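Print this article
E-mail this article

Opinion

What an open day should measure

By Florence Dufour

The robot at the Helberg open day in February completed its demonstration without a fault. It picked parts from a bin, placed them on a fixture, and returned to its start position. The visitors watched two cycles, sometimes three, and moved on to the coffee. I stayed for most of the afternoon, and I left with a complaint that has little to do with the robot and a lot to do with how such machines are shown to the people who are expected to buy them.

I should give my own position first. I spent a large part of my working life specifying production equipment for furniture and joinery plants, and I now advise smaller shops that are considering their first robot cell. My clients cut, sand, drill and assemble wood. They do not have vision engineers. They have one maintenance technician, often shared between two shifts, and a production manager who does the purchasing. When they go to an open day they are trying to answer a narrow question: will this work on our parts, with our people, at a rate that pays for it? Most open days don't help them answer it.

Helberg is an integrator, not a robot maker. It takes arms, grippers and cameras from suppliers and builds cells around them. The main exhibit was a bin-picking cell sold under the name Arka. A second, smaller station toward the back of the hall was used for teaching manipulation tasks on a bench, with a camera mounted at the wrist. The sign over the first station gave a cycle time and a success rate. The bench had no sign, and very few people stopped at it.

The figure on the Arka sign was 500 picks without operator intervention. I asked what had been picked. The answer was machined aluminum blocks, one part number, from a bin filled to a fixed level, under the cell's own lighting. Those are fair conditions for a first test. They are poor conditions for a sales claim, and the sign did not state them. A joinery shop handles parts whose color and figure change from one piece to the next. A knot that is visible in one blank is missing from the next one. The same species bought from two mills will read differently to a camera, and the same board will read differently at eight in the morning and at four in the afternoon if there is a window in the wall.

I put this to Maëlle Boychuk, the applications engineer who was running the bench station. Her reply was the most useful thing I heard all day. She said that the block trial had been chosen to show that the motion was repeatable, and that it did show this, and that she would not use it to predict anything about wood. She then pulled up a log from the bench. It listed 2297 attempts at a set of placing tasks, grouped by surface, lighting and operator. Next to each failed attempt was a short code: missed grasp, slipped grasp, wrong object, stopped by operator, timeout.

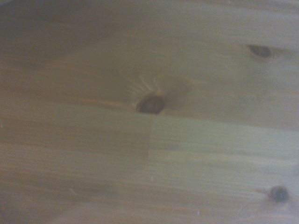
The log had been kept for internal use and it was untidy. Some codes had been changed partway through, and the early entries had no lighting column. Even so, I learned more from it in ten minutes than from the main exhibit in an hour. The failures were not spread evenly. They gathered in a few combinations of surface and light, and within those combinations they were mostly of one type. A buyer who saw that table could go home, look at his own floor, and decide whether he had that combination or could avoid it. He could also ask for a price on the fix, whether that was a hood, a diffuse light or a different gripper pad.

My argument, then, is that the failure log should be the main exhibit. Put it on the large screen. Put the running cell next to it. Let the visitors see both.

I have heard three objections to this, and they deserve separate treatment.

The first is commercial. No sales department wants to open with a list of failures while a competitor across town is showing a clean loop. I understand this, but I think it misjudges the audience. Production managers live with scrap rates, downtime reports and first-pass yield. They distrust any process that is presented without them. When Drostow, a panel shop I have worked with for years, bought its edge-banding line, the supplier who won the order was the one who brought a stoppage record from an installed machine. It was not a flattering record. It allowed Drostow to plan staffing, and the line has been run to that plan ever since.

The second objection is technical. Failure data from one site does not transfer to another, so publishing it may mislead. There is some truth in this. A grasp that slips on a sanded softwood face may hold on a lacquered one, and a log says nothing about parts that were never tried. But a success rate transfers no better. It is the same data with the informative columns removed. If the concern is that visitors will read too much into the numbers, the remedy is to print the test conditions beside them. A single sheet would do: part, material, surface finish, fill level, light source, number of attempts, number of interventions, and the definition of an intervention. The last item matters more than it looks. At the Arka cell, an automatic retry did not count. Three retries in a row would add enough time to miss the takt in most of the plants I know, and the sign would still have said 500.

The third objection is that open days are not really for evaluation. They are social events, and the proper place for data is the feasibility study that follows. This is the objection I take most seriously, and it is the one I disagree with most. A feasibility study costs money and, for a shop of 69 people, a good deal of attention. The decision to commission one is made on the strength of the visit. If the visit selects for the best choreography, the money goes to the wrong studies. I have read a number of those reports over the years. Many of them establish at length what a frank conversation at the bench would have established for nothing.

There is also the matter of what visitors bring. The invitation to the Helberg event asked for a name, a company and a dietary preference. It could have asked for a part. I had two pieces of pine in my bag, offcuts from a client's drawer line, and when I asked whether they could be tried in the Arka cell I was told that the cell was locked to its program for the day. This was said politely, and the reason was sound, as nobody wants an untested part in a cell with the public standing beside it. But the restriction could be planned for. Ask for parts two weeks ahead. Choose a handful. Run them in the morning before the doors open, with the guarding closed, and show the results whatever they are.

Bergeron, which sells conveyors and has nothing to do with robots, has done a version of this at its spring event for as long as I have attended. Customers send in their worst carton. The cartons that jam are put on a table with a card giving the reason. The table is always crowded, and the sales staff stand at it because that is where the questions are asked.

I do not want to suggest that Helberg behaved badly. Its cell was well built. The guarding was correct, the emergency stops were where they should be, and the operator panel could be read by a person wearing safety glasses, a low bar that a surprising number of machines fail to clear. The staff answered every question I asked, including the unwelcome ones. What was missing was a decision by somebody in charge that those answers belonged on the sign.

Buyers share the blame. In the time I spent near the main exhibit I heard people ask about payload, reach, price and delivery. I did not hear anyone ask what happens when the pick fails, how the cell reports it, or how long a technician needs to get it running again. Recovery time is the figure that decides whether a first robot stays in service or ends up under a tarp. It is also easy to demonstrate. Put a part in the bin that the system cannot handle, start a clock, and hand the panel to a visitor.

I have asked Boychuk whether the bench log could be cleaned up and released with the codes explained. She thought it could, given time to reconcile the early entries, and said she would raise it. If it does come out, I will send it to every client of mine who is considering a cell, with a note to read the failures first and to compare the lighting column with their own shop before picking up the phone. Two of them have windows facing west.

Print this article
E-mail this article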